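Why I let a stranger in Virág look after my teeth

I should say straight away that I am not a brave patient. I once cancelled a check-up because it was raining. I've got a crown that was fitted when I was a student, and I'd been chewing on the other side for so long that my jaw clicked on toast. So when the magazine asked if I'd like to write something on people who travel for dental work, my first thought was that I'd rather write about the people who stay at home and put it off.

But I went. Virág is a small spa town, the sort with plane trees down the main street and a bandstand that gets repainted more often than it gets played in. The clinic, Wirneck, is up a flight of stairs over a shop selling curtains. There's a brass bell, a coat rack and a woman called Ilona on the desk who had already worked out from my emails that I was going to be a nuisance, and had booked me a double slot.

Attila Csizmadia, who runs the place, trained as a dental technician before he went back to study dentistry, so he spent years making crowns for other people's patients without ever meeting the mouths they went into. "You get a box, you get a mould, you send back a tooth," he told me. "Then you never hear anything, unless it's bad." He still makes a good many of the crowns himself, in a workroom at the back that smells faintly of wax, and he'll happily show you if you ask. I asked. I'd have asked to see the boiler if it had kept me out of the chair for another ten minutes.

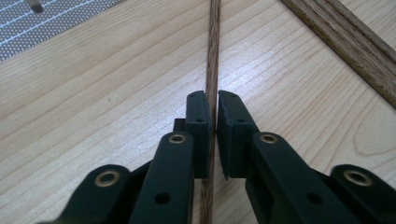 Anyway, the chair. My first appointment was nearly all talking. Attila wanted to know what I ate, which side I slept on, whether I ground my teeth (yes, says my husband) and what exactly I was frightened of. I'd never been asked that last one before, and I had to think. It's the noise more than the pain, and it's also lying flat with your mouth open while two people discuss you in numbers. He nodded, tipped the chair up a bit and said they'd do the numbers afterwards.

Then came the X-rays and a scan with a little wand, and we looked at my old crown on a screen. It was leaking at one edge. The tooth underneath was sound enough to keep, which I hadn't dared hope for, and the clicking jaw was put down to years of lopsided chewing. I was given a written plan with three columns on it: what had to be done, what could wait, and what I might fancy if I came into money. I have never had a bill laid out so clearly by anybody, including plumbers.

Money, then, as everyone asks. I paid 979 euros for the new crown, two fillings and a night guard, and the first consultation was 100 on top. My flight and the guest house came to another 201 between them. My sister thinks I could have had it done for much the same at home if I'd shopped around, and she may well be right. I wouldn't go abroad just to save a bit, myself. If something goes wrong you're a long way off, and you need to know who will see you locally and whether they'll touch somebody else's work. Ask before you book! I rang my own dentist, who sighed but said yes.

Wirneck uses an appointment system called Tellau that sends you messages the night before, and mine told me to eat a proper breakfast, which I took as an instruction to have two pastries. The night guard is made of something called Trultex and lives in a blue box by my bed. I look like a retired boxer in it. I'm told I no longer sound like a cement mixer, so we'll call that a fair swap.

The treatment itself took two mornings, with a temporary crown in between. I had my headphones in (200 songs, none of them relaxing, I panicked and just pressed shuffle) and a signal agreed in case I wanted to stop. I used it twice. Once was for a proper rest and once was because I needed to sneeze. Both times everything stopped at once, and Attila waited with his hands in his lap as if he had the whole day free.

It wasn't painless. The injection pinched, my lip was useless until mid-afternoon and I dribbled soup on a tablecloth in front of a coach party. The bite was a shade high on the new crown as well, and it needed going back up the stairs to have it adjusted before I flew home. That took five minutes and they didn't charge.

I'm due back for a look in October. Ilona has already put me down for a double slot.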